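How to keep score of a baseball game with pencil and paper

I learned to keep score when I was already an adult. In the country where I grew up, baseball was something we saw only in movies, so the first scorecard somebody put in my hands looked to me like a tax form. It was at the small park in Distley, and Dwayne Lyons, who kept the book for the Haugen team, let me sit next to him for a whole season. What I write below is the method he taught me, with a few changes of my own.

What you need

A scorecard or a scorebook, a pencil and an eraser. Please do not use a pen. In my first game I used a pen, and by the third inning the page was impossible to read.

Step 1. Learn the position numbers

Every fielder has a number, and it has nothing to do with the number on the shirt. Pitcher is 1, catcher 2, first base 3, second base 4, third base 5, shortstop 6, left field 7, center field 8, right field 9. Most beginners mix up 5 and 6. The designated hitter does not have a number, so write DH.

Step 2. Write the lineups before the first pitch

Put the batters in order down the left side, with shirt number, name and position. Leave the second line under each name empty for substitutes. If you arrive late, write the lineup anyway and start from the inning you see.

Step 3. Mark how each batter reached base

Each box has a small diamond. Home plate is at the bottom and first base is on the right. Draw a line along the diamond as far as the runner goes, and write beside it how he got there: 1B for a single, 2B for a double, 3B for a triple, HR for a home run, BB for a walk, HBP if the ball hit him. For an error write E and the number of the fielder, for example E6.
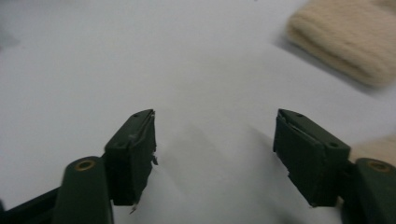
Dark green on a white surface.

Step 4. Mark the outs

A ground ball to the shortstop, who throws to first, is 6-3. A fly ball caught by the center fielder is F8. A strikeout is K, and if the batter did not swing at the third strike, you write the K backward. Then put the number of the out in a small circle — 1, 2 or 3 — in the corner of the box. After the third out, draw a short diagonal line under that box, so you know where the inning finished.

Step 5. Follow the runners

This is the part where I still make mistakes. When a batter moves a runner, go back to the box of the runner and extend his line. I write the shirt number of the batter next to the new line. If the runner scores, fill in the whole diamond.

What to do when you miss a play

It will happen. Write WW, which means "wasn't watching," and continue. In one long game against Skesholm I had four of them, all in the inning when I went to buy a sandwich.

At the end of each half inning, add the runs, hits, errors and runners left on base, and write them at the bottom of the column. Check the runs with the scoreboard. If they are different, look first at the boxes where you erased something.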